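5th September

Quick one tonight, bread's in the oven and I've got until the timer goes.

So the sourdough saga. Starter is alive again. I'd left it at the back of the fridge since January, grey water on top, smelled like nail polish remover. Was ready to bin it. Ga-eun Kang from work said feed it for a few days before giving up, so I did. Twice a day, equal weights flour and water, chucked most of it each time. By day 3 it was climbing the jar. Very pleased. Bit smug even.

Flour first. I've gone back to the Barredo bakers flour, the big bag. Tried a cheaper one over winter and the dough was soup every single time, no matter how much I folded it. Could be me. Probably was me. But the Barredo holds together and I'm not fighting it at 10 at night any more. The big bag lives in the laundry now, in a tub with a proper lid, after the pantry moth business that I'm not going to go into again.
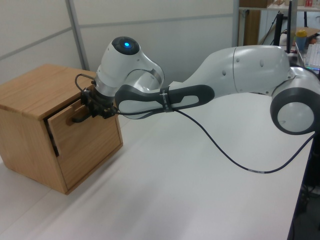

How do you know when the starter is ready to bake with?

Drop a teaspoon of it in a glass of water. If it floats, go. If it sinks, give it another couple of hours somewhere warm and try again. I also put a rubber band round the jar at the starting level, and I want it doubled before I touch it.

Right, the loaf itself. What I did this time, mostly so I can find it later:

- 500 g flour, a bit of that wholemeal
- 350 g water, warm from the tap
- 100 g starter
- 10 g salt, and DON'T FORGET IT like last time

Mixed it after work, left it half an hour, then salt. Folded it when I remembered, so maybe every 40 minutes, except there was a long phone call with Lucie MacPherson in the middle and it got ignored for ages. Didn't seem to mind. Shaped it before bed, into the fridge in a bowl lined with a floury tea towel. Total of 12 hours cold. Longer is fine too, gets more sour, but the kids complain.

Rice flour on the tea towel by the way. Plain flour sticks. I lost half the top of a loaf to a tea towel in autumn and I'm still cross.

Lucie reckons I should be using a proper cane basket. She has 2 and swears the shape is better. Maybe for my birthday. The bowl works.

Oven as hot as it goes, pot inside heating the whole time. Lid on for 25 minutes, lid off for another 20ish till it's a proper dark brown. I used to pull them out pale because I panicked about burning them. Dark is better. The colour is the flavour, Sun-ja Kwak told me that at the school fair and she sells out every year so I'm listening to her.

Scoring still terrible. Mine always tears out the side insted of opening along the cut. Ye-ji Ok said the blade's too upright, hold it nearly flat and go quick. Tried it tonight. We'll see. 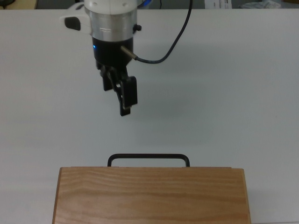
## What I'm doing with the leftovers

Discard is the real problem. Feeding twice a day makes SO much of it. So far:

Pancakes. Good. Kids ate the lot, with jam. Bit of bicarb right at the end and they puff up nicely.

Crackers. Less good. Rolled too thick, chewy in the middle, went to the chooks. Going to try again with sesame and roll them properly thin.

Pizza base, haven't tried. Seo-ah Chae does hers in a frying pan and then under the grill. Friday maybe.

Once the starter's behaving I'll drop it back to a feed once a week and keep it in the fridge, at the FRONT this time, next to the milk where I'll see it.

Oh and someone asked in the comments about freezing. Slice it first, then freeze, straight into the toaster. Don't freeze it whole, you'll be sawing at it with teh bread knife at 7 in the morning.

Timer. Gotta go.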